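Search news Enter keyword Go

Tirusa opens up its gripper set-up routine for the Uststead cell

5 min read

USTSTEAD, 2024-11-13 – Hi, Dymphna Corrigan here. I look after the handling cell at Tirusa's Uststead workshop, and when the office asked who wanted to write the release for our new set-up routine I put my hand up before anyone could hand it to somebody who'd never changed a finger plate. So this one comes from me!

From today we're publishing the whole routine we use to set up and maintain the cell's two-finger gripper, free for anyone who wants it. It covers the simulated workroom where we rehearse everything first, the checks on the real machine, and the repair notes we've been scribbling in the margins for longer than I'd like to admit. It goes by the name Rultance, which was the name of the folder it lived in, and we never got round to a better one.

The old way of setting up was slow. You'd swap the finger plates, jog the arm to a corner, squint, jog it back, and write down an offset. Then the next shift would do the same thing and write down a different offset. In May we finally sat down and agreed on one order of work, and we've stuck to it.
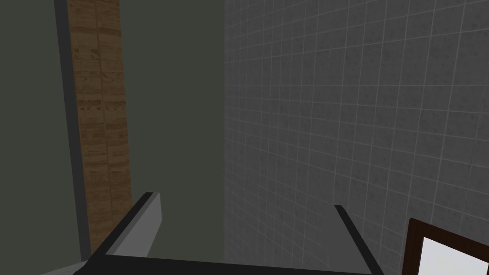 It starts with the fingers fully open and nothing between them. You check the open width against the value in the controller, close on nothing, open again, and read the value a second time. If the two open readings don't agree, stop there. Nine times out of ten it's grit on the slide, and a lint-free cloth and a drop of light oil will sort it out. The tenth time it's the coupling, and that's a longer afternoon.

After that comes the wrist camera. Ours sits above and behind the fingers, so any twist in the bracket shows up as a lean in everything the camera sees. We used to correct for that in software, and I'm a bit embarrassed about how long we did. Now we loosen the bracket, square it, tighten the screws in a cross pattern and check again. It takes a few minutes and it saves a lot of swearing later on.

The model came next, and this is the part people have been asking me about. Before a new offset goes anywhere near the real arm, we load it into the simulated room and send the gripper around to the awkward spots: down low, in close to the walls, wherever the wrist has to fold up on itself. Hegarty, the integration firm that wired our cell, helped us match the virtual joints to the real ones, and they were very patient with my questions (there were many).
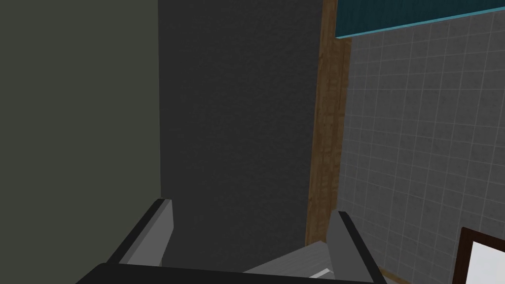
We run 300 moves in the model after every finger change, and we log the joint positions for each one. If a joint gets too near its limit, the move is flagged and the arm's rest position gets shifted before we try again. I like doing this with a cup of tea beside me. You can't do that in the cell, where the rule about drinks is very firm and mostly my fault.

Once the model run comes back clean, the same offset goes to the real controller at low speed, with the gate closed and one person on the stop button. Then we bring it up to working speed in steps.

Now, servicing. We grease the finger slides every 2500 cycles, and please don't be generous with the grease. Too much of it collects dust and you're back to gritty readings. The finger screws get a paint mark across the head and the plate, so you can tell at a glance if one has crept. Our longest stretch between finger changes so far is 2653 cycles, and those plates are now hanging on a nail by my bench.

The last rehearsal uses shapes. A plain block is too kind to a gripper – it'll look fine even when your centre is out. Something with a waist and wider ends is much fussier about where the fingers meet it, so that's what I reach for when I want to know whether an offset is any good.

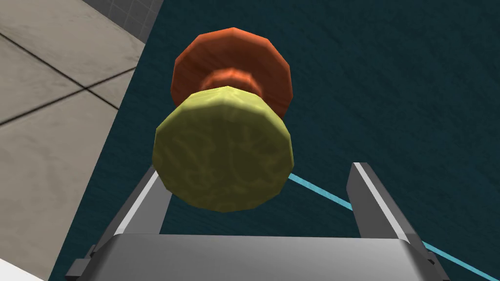 A two-coloured spool shape and the open gripper in the Rultance simulated room. Render: Tirusa

The routine, the log sheets and the room model can all be requested from the Uststead workshop at no charge. The notes are written for our own cell, so check your maker's manual for screw torques and grease type before you copy anything across. If you find a mistake, tell me! I've already had one colleague point out that step five was in there twice, and it's been fixed.

Hegarty will be using the same sheets for its service visits to our site from now on, and we'll post changes to the routine as we make them.

Media and workshop enquiries: Dymphna Corrigan, Tirusa, Uststead

Recent releases
Tirusa and Hegarty renew service agreement
Uststead workshop adds second parts bench
Spare finger plates: what we keep on the shelf
Rultance log sheets now in large print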